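Stretching before a run, worth it?

bijan_a
Did 2 months of static hamstring stretches before every run. Still tight. Physio at Flamcombe says warm up first, stretch after. Anyone else?

touran.k
Nah disagree. Always stretched before, never had a problem in teh colder months.

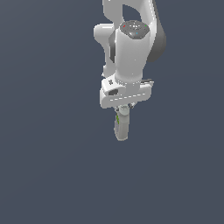 Re: Stretching before a run, worth it?

wekesa81
With the physio on this one. Leg swings, easy jog, then go. Save the long holds for home.

touran.k
Each to their own i guess. Calves only then?

bijan_a
Will try swings for 3 weeks, report back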